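Home Projects Year 2 Archive Contact

Does paying people to return bottles work? A look at the Clilthorpe deposit trial

When our course asked for a project on waste, I picked the deposit trial because everyone I spoke to already liked it. The council liked it, the shops said they liked it, and the leaflet through our door called it a success before it had been going a month. I wanted to see what that was based on.

The idea is old. You pay a bit extra for a drink, and you get it back when you bring the bottle in. In Clilthorpe the collecting was done by a firm called Wallby, with return points at 13 shops. The leaflet says 1,269 bottles came back in the first week. It does not say how many were sold, so the number tells you very little. If the shops sold that many, it is a triumph. If they sold ten times that, most people did not bother.

I asked for the sales figures and was told they belonged to the shops. Two shops replied to me. One said it did not keep drinks separate from other groceries, which I find hard to believe of any shop with a till.
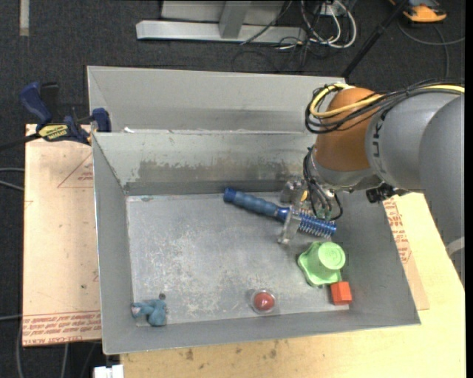 By a second-year Environment and Society student
Filed under: Waste, Local studies

So I did my own survey. I handed out 500 paper forms at the bus station and outside the library, and left a box for them at both. Fewer came back than I hoped, and I would not lean on the results too hard. People who fill in a form about recycling are probably people who recycle. Still, the answers were odd enough to report. Most said they had already been putting bottles in the kerbside box before the trial. If that is true, the scheme was paying them to carry the same bottle further.

Several said they drove to the return point. Wallby's own summary leaves car trips out -- I checked twice -- and counts every returned bottle as one saved from the tip. You can only say that if you know it was heading there.

There is one thing in the scheme's favour. Litter in Paracha Park did seem lower when I walked it in May, on 3 visits. But the park also got new bins that spring, and I have no way of telling the two apart. I doubt the council has either.

My view is that the trial should carry on with the sales figures published and a similar town left without deposits to compare it to. Until then I would not call it a success or a failure.

Comments (3)

bramblehedge: My nan drives there with four bottles. Fair point about the petrol.

Doltel_Rd_resident: You should have asked about cans as well. Cans are the real problem on our street.

tomorrowsbins: Bit harsh. The park IS cleaner, new bins or no new bins.

Previous Next Back to top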